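Speaker notes - "How Much Soap Is Enough?"
Clernthorpe Household Evening, August 29, 2023
Speaker: Vratislav Gajdoš

Opening

Thank Hedvika for the introduction. Skip the joke about the dishwasher, she has heard it.

Ask for hands. Who squirts soap straight onto the plate? Who squirts it onto the sponge? Who fills the sink? Leave time for people to look at each other. There's usually a married couple on opposite sides of this.

Say up front that I'm not selling a method. I washed dishes in a canteen for two years and I've read a lot of advice since, and most of it seems to be written by people who want me to finish the bottle.

Part one: the foam problem

We judge soap by foam. My mother did, I do, and I'd bet most of the room does. If it doesn't froth we add more. But foam is mainly air. It tells you there is still some soap around that isn't tied up with grease, and that's about all I'm willing to say for it.

Peter Jelínek will object here because Peter always objects here. Let him. His point is that when the suds go flat the water is finished, and he's right about that. Where I part company with him is the idea that twice the suds means twice the cleaning. I've asked him for evidence and got a story about a roasting pan.

Slow down at this point. Last time I rushed it and lost the back row.

Part two: the survey

Treltunent sent out a home questionnaire in March. 1043 replies came back. They asked people how they dose, and 63 of those replies said they measure. Pause for laughter.

Now the part I don't like. The leaflet that came with the results says households "could save a third of their soap." A third of what? If hardly any of them measure, then hardly any of them know what they use now. I wrote and asked. Jin-sol Tak wrote back, very politely, that the figure was an estimate. I'm sure it was.

Don't get dragged into the Sinell leaflet. Different claim, same trouble, and we'd be here all night. If someone asks, say I'll talk to them at the coffee table.

Part three: straight on the plate

Back to the show of hands. The people who squirt directly onto the plate say it puts the soap where the dirt is. Fine for a baked-on corner. For an ordinary plate with a few crumbs and a shine of butter, I'm doubtful. Soap lands in patches. You get plenty in one place and bare plate in another, and you still have to spread it by hand before it does anything. Then the extra goes down the drain during the rinse, and the rinse takes longer too.

Metal plates show this best. On a white dish you miss half of it. On steel every blob and ring stands out, and so does the film you leave behind if you rinse badly. I'd say that is why so many people complain that steel "never comes clean" - they can simply see more of what they've left on it.

Vlastimil Šindelář claims vinegar fixes this. It may help with marks from hard water. I haven't seen it do much for leftover soap that a proper rinse wouldn't do, and he admits he rinses after the vinegar anyway.

Part four: what I do at home

Keep it short, people can read the handout.

Scrape first. Wipe the greasy ones with a bit of paper. One small squirt on a wet sponge, squeeze it a couple of times, and wash until it stops feeling slick. Glasses first, then plates, pans last. Add soap when the sponge gives up. Rinse both sides and under the rim, where soap likes to sit.

Mention that I tried the watered-down pump bottle from Matoušek for a month. Liked the pump. Ended up pressing it three times where I used to press once, so I have no idea if I saved anything. I should have weighed the bottle before I started and I didn't.

Questions I expect

Does hot water matter? For grease, yes, as hot as your hands can stand in comfort. For a plate that held toast, I doubt you'd notice.

Is blue soap stronger than green? I know of no reason the color should tell you that. Read the back label and see if it tells you anything useful. Mine doesn't.

Is soap left on a plate dangerous? I'm not a doctor and won't pretend to be. It tastes bad. Rinse it.

Closing

Go back to the steel plate and leave it up during questions. Remind them that the handouts are by the door and that Hedvika needs the room cleared before the choir comes in.
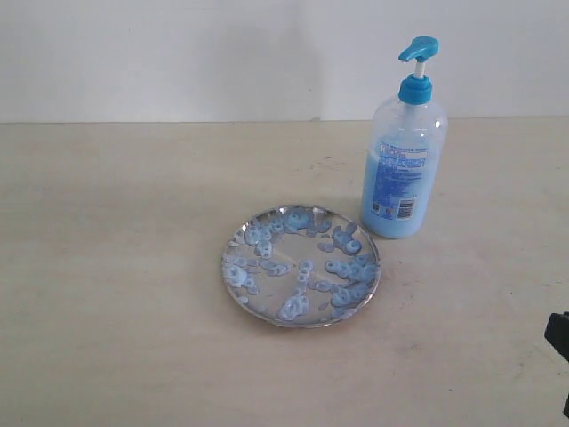 If there's time left over, ask the direct-squirt people to try the sponge for a week and weigh the bottle before and after. Kitchen scales will do. I'd trust ten of those results over the leaflet, and I'd be happy to be shown I'm wrong.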